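Rasovura Extends Bedding Exchange for Families in Temporary Housing
February | By Shaimaa Hamdy
2 min read

The Rasovura Housing Office will continue its bedding exchange through the end of spring, following a winter in which 500 households used the service. The extension was approved on Wednesday and takes effect immediately.

The exchange allows families in short-term apartments to request blankets, sheets and pillows at no cost. Items may be kept for the length of the stay and returned when the family moves to a permanent address. Returned bedding is washed at the Skusa laundry on Hassanpour Street – the same facility that serves the city's two shelters – before it is issued again. 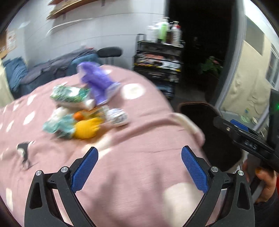 Requests rose sharply after the cold weather in the first half of the season. The office opened a second pickup point at the Zarkura community center, where 56 families were served in the first week. Children's bedding remains the item most often requested, and supplies of twin-size sheets are low.

Residents may donate blankets and sheets in good condition at either location. Pillows must be new and in their original packaging. Electric blankets, mattress pads and sleeping bags cannot be accepted.

The Zarkura pickup point is open on weekdays from 11 a.m. to 6 p.m. Families should bring a copy of their housing letter. Those who are unable to travel may ask their case worker to arrange delivery – there is no charge for addresses within 35 miles of the center.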